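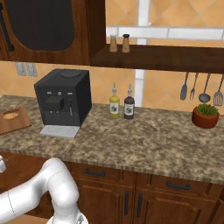
Figure 4.1. A simulated kitchen counter prepared for collecting examples. The arm is at the lower left.

CHAPTER 4
Gathering Examples

4.1 Where the examples come from
4.2 What goes into an episode
4.3 Varying the setup
4.4 Keeping, fixing, and throwing away
4.5 Splitting the set
Exercises

The last chapter treated the learning system as something that takes in a set of examples and gives back a rule for acting. We said very little about the set. In most projects it takes more working hours than the rest of the system put together, and mistakes made while it is being built are hard to repair later. This chapter covers how examples of robot work are made, recorded, checked, and stored.

Our running case is the Dundelness kitchen, a simulated room used by a small group under Elvira Tello. The task is easy to state. A single arm must move its gripper to the front of the coffee machine, starting from many different positions. No coffee is made in this chapter. Chapter 7 takes up the button press, and Chapter 8 takes up cups.

After reading this chapter you should be able to define episode, observation, action, and label; plan which parts of a setup to vary and which to hold fixed; write a rule for rejecting an episode; and divide a collection so that a test on it means something.

4.1 Where the examples come from

An example can be produced in several ways. A person can steer the arm with a hand controller while the computer records everything. This is called teleoperation, and the result is a demonstration. A program written by hand can also drive the arm, with small random changes added to each run. Or a system that has already been trained can be allowed to act, with a person stepping in when it goes wrong.

The Dundelness set uses teleoperation. Rizal Rondonuwu did most of the steering, working in sessions of 15 episodes with a break between sessions. Tired operators move differently from rested ones, and the learner will copy a tired motion as readily as a good one. The session number is stored with each episode so that such effects can be looked for afterward.

Working in simulation has a price. Light, friction, and contact are all approximations, and a gripper that touches a rendered machine does not push back on anyone's hand. On the other hand, the room can be reset in a moment, and the exact position of every object is known. Section 4.3 depends on that second point.

4.2 What goes into an episode

An episode is one attempt at the task from start to stop. It is stored as a list of time steps. Each step holds an observation (the camera views and the joint angles of the arm) and an action (the command sent to the arm at that step). The episode as a whole carries a label saying whether the attempt met the goal.

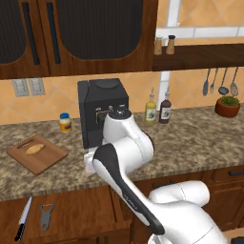

Figure 4.2. One view from the Dundelness kitchen, with the wrist of the arm at the front of the coffee machine.

Compare the two figures. In Figure 4.2 the wrist hides part of the machine's control panel. In Figure 4.1 the controls are in plain view. A learner given only a view like the second one would have to act without seeing part of what it is reaching for. This is called occlusion, and it is the usual reason for recording more than one camera.

Notice also how much of each picture has no bearing on the task. The bottles, the plant, and the hanging utensils play no part in reaching the machine. We know this, but the learner does not. If a bottle always stands in the same spot, its position in the view may become a cue the system relies on, and moving the bottle may then spoil the behavior. Such an object is called a distractor.

4.3 Varying the setup (preview)

The group's written plan for its first collection reads as follows.

Vary: starting pose of the arm, position of the coffee machine, objects on the counter.
Hold fixed: cabinets, wall tiles, shelf.
Starting poses: 7
Machine positions: 5
Repeats of each pairing: 3

Multiplying these gives the number of episodes before any are rejected. Objects on the counter are drawn at random for each episode and so do not add to the total. You will work out the total in Exercise 2 and decide whether the repeats are worth their cost.

Terms introduced in this chapter

Demonstration: an episode in which a person supplies the actions.
Distractor: an object in view that has no part in the task.
Episode: one recorded attempt, from start to stop.
Occlusion: the hiding of one object by another from a given viewpoint.
Rejection rule: a written test, fixed before collection begins, for removing an episode from the set.

Before you begin

You will need the Lituris viewer from Chapter 2 and the sample folder for this chapter. Open any one episode and step through it slowly, first with the camera views alone and then with the joint angles beside them. Write down the step at which you think the attempt was finished. Keep your answer, as Section 4.4 asks you to compare it with the stored label and with the answer of a classmate.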